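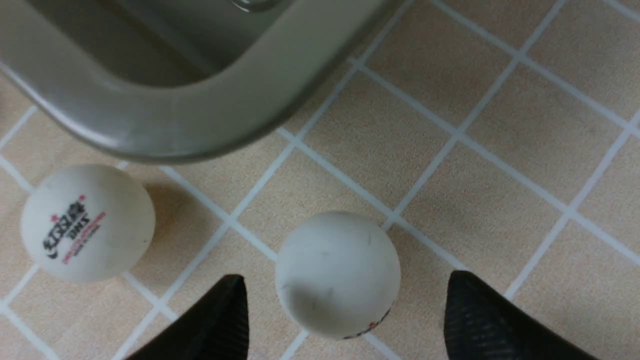 According to Ferreira, any gripper can pick up a ping-pong ball, and people who write articles about it are easily impressed. He left that comment under my April column on low-cost arms, and I have been carrying it around since, partly because I suspect he is half right.

A ball is an easy shape. It looks the same from every side, it weighs next to nothing, and two fingers closing on it will tend to center it for you. That is why it turns up in so many sales videos. What the videos leave out is the tile floor, the ball that rolls when a fingertip brushes it, and the rim of the container it is supposed to end up in.

So when Climen and Prutico both offered me a gripper to try on the same arm, I asked for balls, tile and bins.
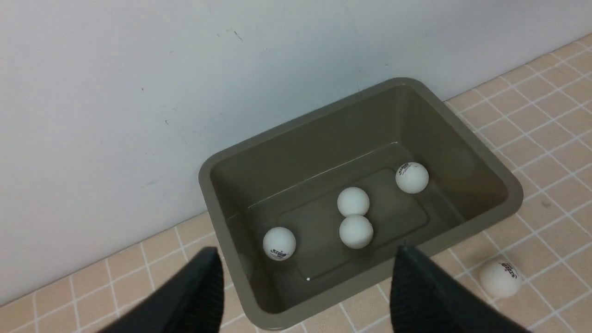

Sadia Janjua

The Climen brochure promises "human-level touch" and a life of 500 hours for its finger pads. I can't speak to the second claim. The first is nonsense. Both grippers are two-finger designs and both close until something pushes back. The difference is in how politely they do it.

We used dark, textured fingers throughout and a small camera mounted close to them. From there you see the tips, a stretch of tile and the ball you want, and not a lot else. With a plastic bin set close against the wall, the arm has to bring its fingers in over the rim at an angle, and a ball sitting near an inside corner leaves very little room on the wall side. The ones out on the bin floor are easier, except when two are touching. Then one finger has to go down almost where the other ball is.

Climen's unit went in fast and nudged things. I watched it chase a ball along a grout line, close on air, open, and try again with what I can only call confidence. Prutico's was slower and I got bored, which I suppose is praise. Over an afternoon of 17 runs each, Climen finished 10 cleanly. Prutico did better, but two of its runs took so long that a person would have cleared the floor and gone to lunch.

Neither company liked my test much. Climen said the controller, a Robles box we had on loan, was tuned for heavier parts. Could be. Prutico said the camera sat too low. Could be that too - though Prutico supplied the bracket.

The controller complaint deserves a fair hearing, and I gave it one. We turned down the closing speed and the nudging mostly stopped. It also made Climen's gripper about as slow as its rival, and speed was the reason to buy it. The price gap between them is $564, in Climen's favor, and I would want to know how many hours of tuning that buys before I called it a bargain.

Vasthorpe has a three-finger model coming and has told me it will settle the matter. I have asked them to bring it to the same floor. As of 7/16/23 they were still checking their calendar.

As for Ferreira, he can have his ping-pong ball. I'd like to see him get the one in the corner.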